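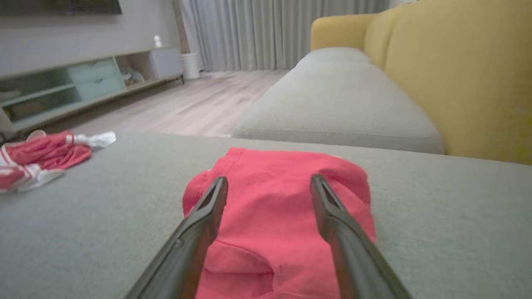
Budget split for second-arm kit: fingers or spares first?
Forum: Equipment and Purchasing
5 replies

tarn_bench
Posted 15/11/2023

We have 2629 left in the equipment line and it has to be committed before the year closes. The task is picking clothes off a sofa seat and putting them in a bin. Soft cotton items, red on grey upholstery, usually crumpled into a mound. Current fingers are the open, forked-tip type.

Quotes so far:
Schouten – replacement finger pairs, same mounting pattern, sold in packs of 20 with no smaller quantity offered.
Joltby – compliant finger set plus one spare wrist camera. Takes most of the money.
Ikummont – service cover on the arm we already have, nothing physical.

I am leaning towards Joltby. Has anyone run their fingers on upholstery for any length of time?

overgauge
Replied

Yes, since September. On a flat table they are good. On a cushion they are worse than rigid ones, in my view. The seat gives, the finger gives, and you lose the reference for how far down you are. We ended up stiffening ours with a printed insert, at which point we had paid extra for compliance and then removed it.

Forked tips are fine for bunched cotton. There is nearly always a fold to get hold of. I would spend on spares.

pallet_nine
Replied

Disagree with overgauge on the compliant set. The depth problem is a control problem. If you limit the downward force and stop on contact, the cushion does not matter much. We did that with the Joltby set and the marks on the fabric stopped. A rigid tip pushed into a woven cover will pull threads sooner or later, and a recovered sofa seat costs more than a finger.

The spare camera matters too. A wrist camera is the first thing to go on any arm that works close to furniture. Check the lead time before you decide you can manage without one.

overgauge
Replied

Force limiting works if the arm reports force well. Tarn, which arm is it? If it is the older Sikar, the readings near zero are poor and you will stop early on every second attempt. I would not plan a purchase around it.

I agree about the camera. Buy that separately. It is cheaper than the bundle suggests.

tarn_bench
Replied

It is the older Sikar, yes. Force readings are noisy, roughly as you describe.

I had not thought of splitting the bundle. I asked Joltby and they will sell the camera alone, lead time 2 weeks. That leaves room for the Schouten fingers, although a full pack is far more than we will use. One item I should have put in the first post: striped garments. Red with white trim next to plain red gives us bad segmentation when they lie close together on the same seat. Would a better camera help, or is that money wasted?

hexkey_lane
Replied

Wasted, I think. White trim on red is a labelling matter. The edge between the stripe and the cloth is stronger than the edge between two red garments, so the model splits one item and merges the other pair. More pixels will not change that. Put the hours into labelling a set of striped items, and keep the same camera model so that your existing calibration routine carries over.

A few points on the budget itself:

Ask Schouten whether the pack can be mixed. Ours came as half forked and half plain tips at the same price, but it had to be requested in writing – the order form has no field for it.

Include fasteners. The small screws on the outer face of ours work loose and are not supplied with the fingers.

Do not drop the Ikummont cover without reading the terms. Ours includes a wrist joint inspection, and that joint is where an old arm will cost you. If it fails in the middle of a run, you will have a box of new fingers and nothing to bolt them to.

pallet_nine
Replied

On that arm I withdraw the force limit suggestion. I would still try one compliant pair if you can borrow it. The cover on the seat is the thing I would protect.

Service cover is poor value unless you have already had a joint fault. We paid for 2 years and claimed nothing.

tarn_bench
Replied

No joint fault to date, but the arm is out of warranty, so I will get the Ikummont terms and compare them with the price of a single call-out. Request for a mixed pack has gone to Schouten. Camera order is drafted and waiting for a cost code. I will post the delivered prices with carriage when I have them.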